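Overcast

Overcast is the state of the sky when cloud covers all or nearly all of it. The word is used both as an adjective, as in an overcast morning, and as a noun for the cloud layer itself. An overcast sky may or may not bring rain or snow, and many overcast days are dry from start to finish.

Measurement

Cloud cover is commonly reported in oktas, or eighths of the sky. A sky of eight oktas is overcast. In aviation weather reports the abbreviation OVC is used, followed by the height of the base of the layer in hundreds of feet, so that a report of OVC020 means an overcast layer with its base 2,000 feet above the ground. When the sky cannot be seen at all, as in thick fog, observers report it as obscured and give a vertical visibility in place of a cloud height.

Observers on the ground once judged cloud cover entirely by eye. Many airports now use a ceilometer, an instrument that points a laser upward and times the light returned by the cloud. Since a ceilometer looks only at the sky directly overhead, its readings are collected over a period of time to estimate the cover of the whole sky.

Causes

Overcast forms when a broad layer of moist air cools to the point of condensation. This often happens ahead of a warm front, where warm air slides up over cooler air at the surface. High, thin cloud usually arrives first and gives way to lower and thicker layers. Overcast can also form when damp air passes over a cold sea or is pushed up a slope, and it may last for days where a layer of warmer air above keeps the cloud from mixing with the drier air over it.

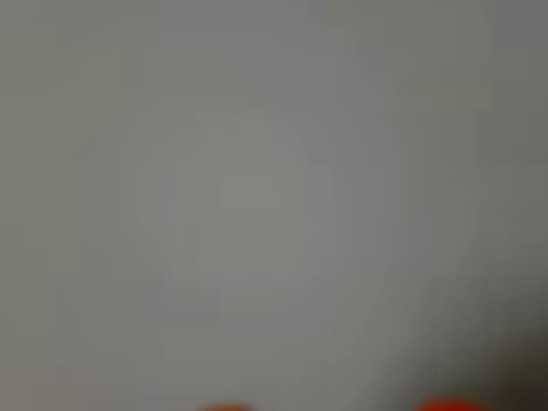

Types of cloud

Stratus is the lowest of the common overcast clouds. It has a uniform gray base and may produce drizzle. Stratocumulus is also low but shows rolls or rounded masses. Altostratus lies at middle levels, and the sun may show through its thinner parts as though behind ground glass. Nimbostratus is thick enough to hide the sun completely and brings steady rain or snow. Cirrostratus is high and thin, and sometimes produces a halo.

Effects

Cloud cover reduces the difference between day and night temperatures. By day it reflects sunlight back to space, and by night it absorbs heat given off by the ground and returns part of it. Frost is less likely on an overcast night than on a clear one.

Light under an overcast sky comes from all directions, so shadows are faint or absent. Ultraviolet light is reduced but still reaches the ground, and sunburn is possible under thin cloud.

See also

Ceiling (aviation)
Cloud cover
Fog
Okta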